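How a school robot club teaches an arm to pick up a block

Have you ever watched a baby try to grab a spoon? It reaches, it misses, it has another go. The robot club at Urnside Primary does something a bit like that with a robot arm. The arm lives inside a computer, and so does the block it picks up.

The club meets in the library at lunchtime. It began in March, and the students call their project Bravo. Their coach is Nicanor Bustamante, who also teaches Year 5 maths.

What is a simulation?

A simulation is a pretend world that follows rules. Somebody writes the rules down as computer code. One rule might say that things fall when you let go of them. Another might say that two solid things can't be in the same place.

Racing games are simulations. So are the programs pilots use when they practise landing. The Bravo simulation has a room, a table, a robot arm and a black block.

Why not use a real arm?

Real robot arms cost a lot of money, and they can hurt your fingers. They can also break. In a simulation, if the arm bangs into the table you press reset and everything goes back to where it started.

A simulation can be quick, too. Bravo ran 1,000 practice tries while the club was at lunch and the two classes after it. A person would get very bored doing that by hand.

The parts of the arm

A robot arm has some of the same parts you have. The stiff pieces are called links. Your forearm is a bit like a link. The places where it bends are called joints, like your elbow and your wrist.

At the end of the arm is the gripper, which does the job of a hand. A gripper doesn't need to look like a hand. It has to close on something and hold it steady, and black links like these can do that with a block. 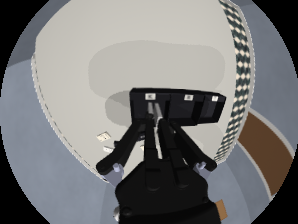
How does the arm know where to go?

The arm can't guess. It needs numbers. The club gives it three numbers for where the block is: how far across, how far along and how high. It needs to know which way the block is turned as well. If the block is lying at an angle, the wrist has to turn to match.

Then the computer works out how much each joint should bend so the gripper ends up in the right spot. This is a hard sum with lots of steps. You can try it yourself. Touch the tip of your nose with one finger, then do it again with your elbow held up high. Your finger got to the same place but your joints were bent differently. The computer has to pick one way and stick to it.

Bravo's job has 5 steps:

1. Move above the block.
2. Turn the wrist to line up.
3. Go down slowly.
4. Close the gripper.
5. Lift.

Step 3 gave the club the most trouble. On the first day the gripper came down too far and pushed at the table. Leandro Carrasco, who is in Year 6, changed the height number a tiny bit at a time until it stopped doing that. He wrote every change in an exercise book, even the ones that made it worse. 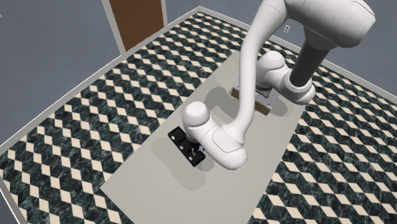 Keeping notes is a big part of the work. If you change two numbers at once and the arm gets better, you can't tell which one helped. The club's rule is to change one number, run the test, and write down what happened.

A test is 200 tries in a row, with the block starting in a new spot each time. The club counts a try as a pass if the block is still in the gripper when the arm finishes lifting. Dropping it halfway up is a fail.

Will it work in the real world?

Maybe, but it would need more work. Real blocks can be dusty or slippery, and real motors don't always stop exactly where you tell them to. Engineers test in a simulation first and then test again with a real machine — often they go back and forth many times.

Words to know

Gripper: the part of a robot that holds things.
Joint: a place where a robot arm bends or turns.
Link: a stiff piece between joints.
Simulation: a pretend world run by a computer.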